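What's a Budget? (And Why Do Grown-Ups Fight About It?)

Kids' Corner, by Ilona Kovács

OK so last month a bunch of you wrote in asking what a city budget is. Good question. Quick answer first, then the long one.

A budget is a plan for money. How much comes in, how much goes out. That's it.

You might have one already. Say you get 3 dollars a week. You want a comic book, some gum, and a present for your brother. Can't buy it all. So you pick. Boom, budget.

A town does the same thing, only bigger. Way bigger.

Where does the money come from?

Mostly taxes. A tax is money people pay so everybody can share stuff. Roads. Fire trucks. The library. People who own a house pay property tax. People who buy a bike or a toaster pay sales tax, a little bit extra at the register. Look at your next receipt, it's usually near the bottom.

Towns also get money from fees. A fee is when you pay for one certain thing, like a swim pass or a dog license. In Bonddale a dog license costs 17 dollars. Cats are free. (My cat says thats fair.)

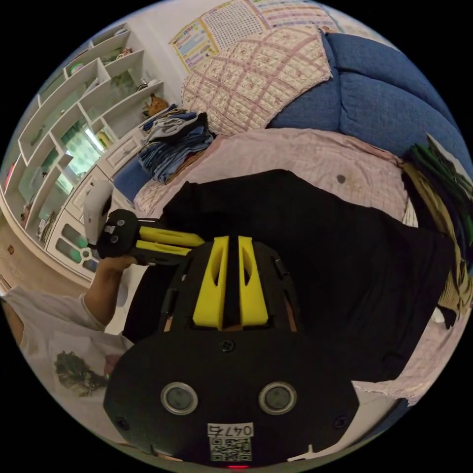 Then there's money from the state. Some years it's a lot, some years not so much, and the town has to guess before it knows. Hard to plan that way!

Who decides?

The mayor writes a first try, called a draft. Then the town council reads it. In Bonddale the draft was 166 pages last year. Lots of numbers, no pictures. The council can change things, then they vote.

Before the vote there's a public hearing. Anybody can talk, kids too. In February a fourth grader named Kibet Ondieki stood up and asked for a crosswalk light on Kinnunen Street. He brought a list with 1432 names on it. The light is in the budget now.

What if there isn't enough?

Three choices, pretty much.

Spend less. Maybe the pool closes earlier.

Bring in more. Maybe taxes go up.

Borrow. The town gets money now and pays it back later, plus extra. The extra is called interest. Money you still owe is called debt.

This is the part where grown-ups argue. Some people say taxes are too high already. Others say dont cut the library. Council member Aarne Niskanen wants to borrow for a new bridge. Council member Seija Rantala says wait and save up first. They both read the same 166 pages.

Words to know

Budget: a plan for money
Tax: money everyone chips in
Fee: money you pay for one thing
Deficit: when more goes out than comes in
Surplus: when there's some left over
Debt: money you still have to pay back

Try it at home: get a piece of paper, draw a line down the middle. Money in on the left, money out on the right. Do it for a month and see which side is bigger.

Next time: what's a vote, and how do they count them all?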